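Minutes, Rokow Street Shared Building, tenants' operations meeting, August

Present: representatives of four of the six tenant groups, plus the building manager. Quorum met. Meeting opened at 6:10 p.m. The July minutes were accepted with one correction: the boiler service contract is held by Fanivier, and the earlier text gave the old contractor.

**1. Heating**

Fanivier submitted its report on the east boiler. The pressure relief valve is to be replaced before the heating season. The expansion tank is serviceable for one more year. The quote for the valve and labor is within the maintenance line and needs no separate vote. Work is to be done on a weekday morning, with hot water off for up to three hours. Tenants will get two days' notice by email.

**2. Roof drainage**

The north gutter overflowed twice in July. Skukberg inspected and found the downspout undersized for the roof area it serves. Two options were tabled:

- Replace the downspout only, existing gutter to remain.
- Replace the gutter and downspout together, cost capped at $4000.

The second option was approved, three in favor, one abstaining. The abstaining tenant asked that the slope of the new gutter be measured and recorded on completion. Agreed.

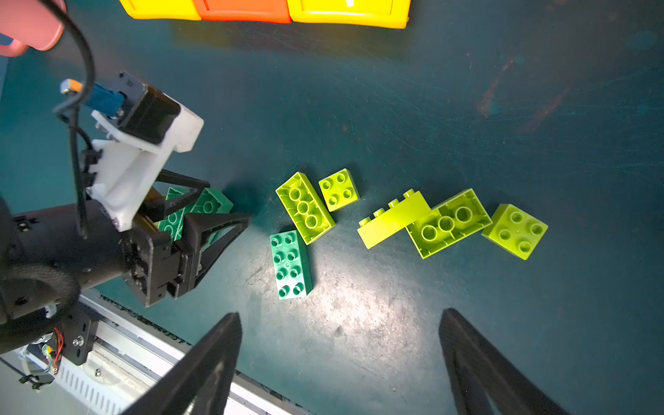 Skukberg will need the loading bay kept clear while the lift is on site. Deliveries during that period go to the front entrance. The manager will post the dates once confirmed.

**3. Electrical metering**

Submeter readings for unit 18 do not match the main panel total. Thongsuk will test the current transformers and report in writing. Billing for that unit stays on the prior-year average until then. No back charges will be issued before the report is received.

**4. Other business**

Stairwell lighting timer: to be extended from 6 to 10 minutes. Manager to adjust.

Bicycle rack: deferred, no drawing received.

Action items carried forward: key log update, fire door closer on the second floor.

Meeting closed at 7:25 p.m.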